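Gridix bin picking: progress report to Parner
July 23, 2026
Prepared by Dagný Kjærgaard

Work since February has gone mostly on one fault. In a run of 1,066 picks the arm stopped on a force limit 200 times, almost always with the fingers over the back of the bin. Bianca Nistor traced 2 of the stops to an air line catching on the gripper. For the rest we suspect the bin position stored in the program, and we have not confirmed this.

The speed limit stays on until the cause is found. Nobody was hurt. Gutton has quoted for a stiffer bin mount and we ask for your approval to order it. 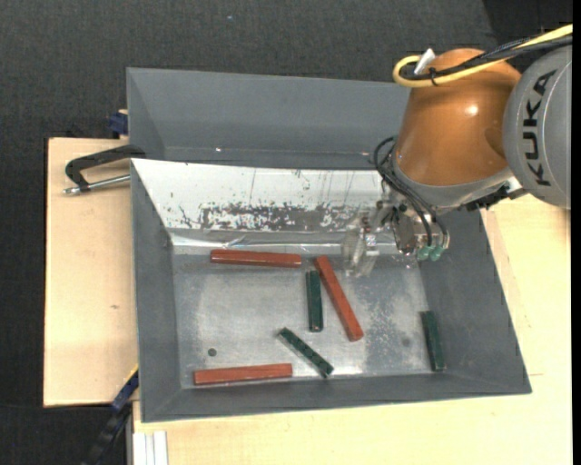
KUKA arm and gripper at the back of the bin, with red-brown and green bars.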